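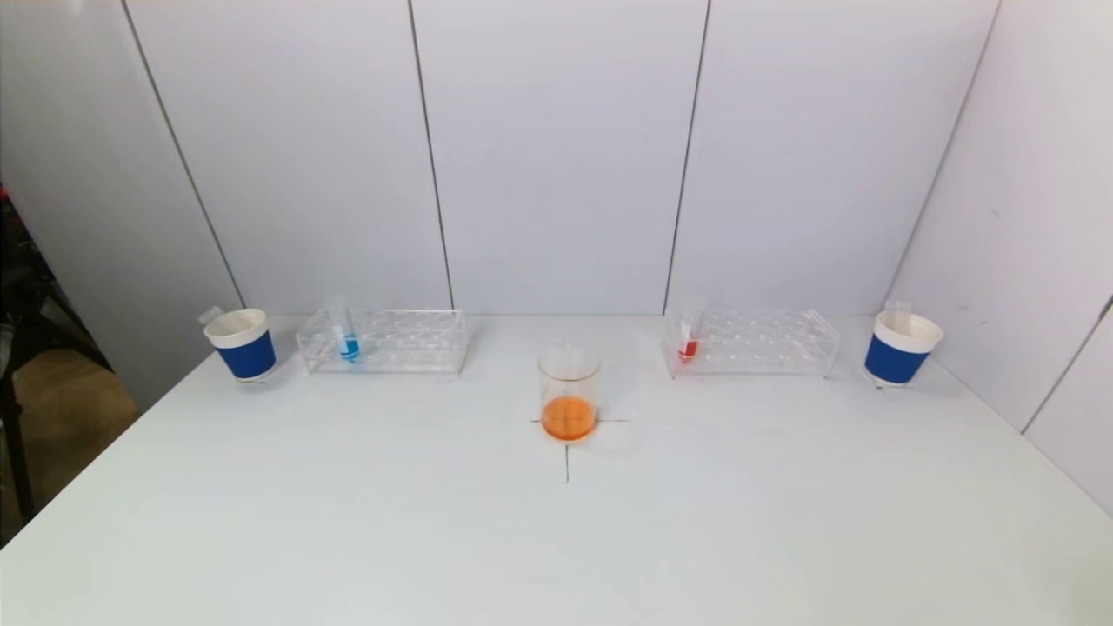
Last updated: Sunday, 10 a.m.

The Favance International Fan Club office has received many questions since the announcement of Lưu's graduation from Wito. This thread sets out the arrangements as they stand. Please read to the end before writing to us, as most points are covered.

Lưu will graduate from Wito at the closing night of the January tour. The closing night will be held at Plivico Hall. She will take part in every date of the tour before that, including the afternoon shows.

Her contract with the agency continues after graduation. She will take a period of rest and then resume work as a solo performer. The agency has not set a date for her first solo release and the fan club has no further information on it.

Tickets for the closing night will be sold by lottery only. There will be no general sale and no sale at the door.

The lottery has two rounds. The first is for members of the fan club whose membership was active on the day of the announcement. The second is for all members, including those who joined afterward.

Each member may apply for up to two seats. If you apply for two, the name of your guest must be entered on the form. Guests do not need to be members. They do need photo identification.

We have been asked whether a guest's name can be changed after the results are sent. It can be changed once, through your member page, until the ticket is issued. After that it cannot be changed for any reason.

Members who hold more than one account should apply from one account only. Duplicate entries will be removed from the draw, and this includes the first entry.

The balcony at Plivico Hall has a family section of 40 seats. These are set aside for members attending with a child of elementary school age or younger. Please select "family" on the form if you want to be considered. Penlights are allowed in this section but standing is not.

Wheelchair spaces and seats for members with limited hearing or vision are handled outside the lottery rounds. Write to the office with your member number and the help you require. Blagoje Todorova is responsible for these requests and will answer each one personally.

Ticket resale is prohibited. Members who can no longer attend may return their ticket through the official exchange on the member page. The exchange closes at noon on the day before the show.

A seat bought through any other channel will be refused at the gate. The office cannot refund money paid to a third party. Last year we turned away members who had traveled a long distance, and we do not wish to do so again.

On the set list. It has been settled by the agency and the members of Wito together and will not be released ahead of the tour. Requests sent to this account cannot be passed on.

We can confirm that the closing night will include a graduation section of 38 minutes, placed after the second costume change. Lưu will perform one solo, a duet, and songs with the full group. She will also read a letter.

The partner for the duet will be announced from the stage.

On member color. Lưu's color in Wito is orange. Fan groups have asked whether the hall may be lit in orange for her solo. The agency has given its approval for penlights to be changed to orange during that song and again at the final encore.

Please keep to the colors of the other members at all other times. There are four members who will continue, and the tour is theirs as well.

Penlights must run on batteries and be no longer than the official model. Chemical light sticks that have to be snapped are not permitted in Plivico Hall this season. Flags, banners on poles and balloons are also not permitted.

Handheld fans and name boards may be raised to chest height. Staff will ask you to lower them if they block the view of the row behind.

On flowers. Stand flowers will be accepted from fan groups for the closing night only. Each group may send one stand. Please register the stand with the office so that a place can be reserved in the lobby. Stands that arrive without registration will be sent back with the florist.

Bouquets, food and drink cannot be accepted for any member at any venue. Letters are welcome and may be left in the box beside the merchandise counter. They will be delivered.

A message book for Lưu is being prepared. Members may submit one page each, on paper, in any language. The page should carry your member name only and no address or account name. Giorgia Longo is editing the book and asks that glitter and raised stickers be avoided, as the pages will be bound.

Pages mailed to the office must reach us before the first date of the tour. Pages handed in at venues will be collected until the third date. After that the book goes to the binder and nothing more can be added.

On merchandise. The graduation towel, the photo set and the tour shirt will be sold at all venues and through the online shop. The limit is five of each item per person per day. Members may show their card for early entry to the counter, which opens before the doors.

Random photo cards may be traded in the marked area of the lobby. Please do not trade on the stairs, in front of the restrooms or on the sidewalk outside. Plivico Hall has neighbors, and we have been asked by the venue to keep the entrance clear.

On the send-off. There will be a send-off line after each show except the closing night. Members of Wito will stand behind a table and the audience will pass by on the way out. Please keep moving and do not hand anything across the table.

There will be no send-off on the closing night. We understand that this will disappoint many of you. The hall must be cleared by a fixed hour, and the agency has chosen to give the time to the stage.

On photography. No photos, video or sound recording during the show. The final encore of each tour date, apart from the closing night, will be open for photos by phone. Staff will raise a sign when this begins and lower it when it ends.

On the live stream. The closing night will be streamed to members and non-members. Subtitles in English will be added to the replay, which will be available for 10 days. The live broadcast itself will not have subtitles.

On Wito after graduation. The group will continue with four members. There is no audition planned at present. Accounts claiming to take applications for a new member have no connection with Favance or with the agency, and you should not send them your details.

The position of sub-leader, which Lưu has held, will pass to another member. The group will make that announcement in its own words.

Existing songs will be rearranged for four voices. Rehearsals for this have begun. The recordings with Lưu will remain available in all shops and services where they are sold now.

The office is closed on Sunday. Messages sent then will be read on the following working day. Please send one message per question and include your member number.

We ask all members to treat Lưu and her family with courtesy in the coming weeks. Waiting outside rehearsal rooms, stations or homes will lead to loss of membership, and the fan club will not restore it on appeal.

We thank you for your support of Wito and of Lưu. Further notices will be added to this thread as arrangements are confirmed.

Addition: the form now accepts names with accents and tone marks. Members whose guest entry was rejected for this reason should submit it again. Your place in the first round is not affected.

Addition: the stand flower registration has been extended to groups outside the country, provided that a local florist makes the delivery.

Comments

orangeside_mika
Thank you for confirming the orange for the encore. Does the duet count as her solo for penlights, or do we use both colors?

tomo.w
38 minutes!! I was expecting two songs and a speech. Already crying and I don't even have a ticket yet

Favance International Fan Club
@orangeside_mika Both colors may be used during the duet. Thank you for asking.

wito_balcony
Can I post my page for the message book folded in half? It won't fit my envelope flat

hanne_r
I joined two days after the announcement so second round for me. Good luck everyone, see some of you in the lobby I hope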